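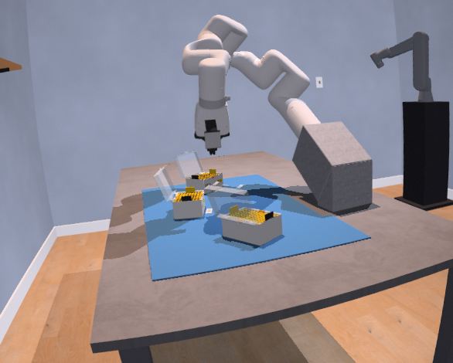 Equipment Planning > Bench Automation > Budget request, tip box handling

yhyun_lab
We are preparing a request for one arm and gripper to handle tip boxes. The Fimero quotation covers the arm, the mount and 300 hours of support. Kwak offers a lower price without support. The request closes in May. Comments are welcome.

deckplan17
I would advise against Kwak on those terms. Our site paid separately for every service visit, and the total passed the Fimero figure within 2 years. 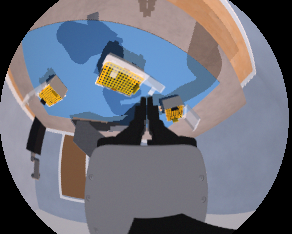
Please also budget for spare fingers. Open lids take up space between boxes, and a layout that seems generous on paper may leave little clearance at the wrist.

nenosis_user
I disagree in part. A trained technician can perform most routine service. We keep 17 boxes in rotation and have not needed outside support. The Nenosis simulation license should come first, so that reach can be checked before any order is placed.

deckplan17
Agreed on the simulation. I maintain my position on support.

yhyun_lab
Thank you both. I will add the license and spare fingers as separate lines and ask Kwak for a support price.

Ye-seo Hyun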